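Giving an old desktop PC a proper clean-out

Posted 09/04/2024 in Workshop Tips

I've had a lot of messages since I moved my bench things into the back room at Tostevthorpe, and most of them are some version of "what do I do with the old tower under the stairs?" My answer is nearly always the same: open it up and clean it before you decide anything. A desktop that sounds like a hairdryer may only be full of fluff, and you can do the whole job in an afternoon with things you've already got in the kitchen drawer.

First things first. Shut it down properly, switch it off at the wall, pull the mains lead out and then press the power button once or twice to get rid of whatever charge is left. Don't skip that bit! And please don't ever open the power supply itself. It's the silver metal box with the warning label on it, and the label means what it says. Dust the outside, blow gently across the vents and leave it at that.

Lay the case down on its side with the open side facing up. I did mine upright for years and spent half my life on the floor looking for screws (two of them are still under the freezer, I'm sure). On its side everything stays put, you can see what you're doing and your back will thank you for it.

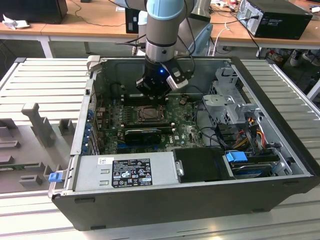 Go for the coloured plastic before you reach for a screwdriver. On a lot of office machines the bits you're meant to move are a bright colour, often blue – release tabs, drive handles, the clips that hold the cards in. If it's coloured, it probably slides, lifts or squeezes. If it's plain metal and won't budge, stop and look for a screw. I once bent a bracket by being stubborn and it has rattled ever since.

For the dusting itself I use a soft make-up brush, never used for make-up, and a hand blower. My sister-in-law swears by the hoover but I don't like it anywhere near a board, it's too easy to suck up a little jumper or build up static. Work from the top down and do the corners last. If you take the cooler off the processor you'll need fresh paste before it goes back on, so have that ready first. And if the socket is bare, keep everything away from it, brush included. The contacts in there are very fine and there's no bending them back neatly.

Now, cables. Take a photo on your phone before you unplug a single one, then another from the other side. I also put a scrap of masking tape round each plug and write on it whatever is printed on the board beside its socket. The printing is tiny, so borrow some reading glasses if you need to.

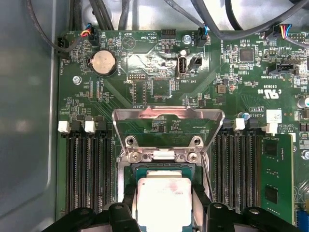

Screws go in an old Costa cup lid in the order they came out, with the case screws kept apart from the little ones. I bought a magnetic tray from Vullura in June and it's lovely, but the lid still gets more use.

One more thing while you're in there: if the clock is wrong every time you start up, change the coin battery. Check the number on the old one, note which way up it sits and ease it out with a fingernail or something plastic. Mine had lasted 13 years, so I can't complain.

Then side panel on, leads back in, and put the kettle on while it starts.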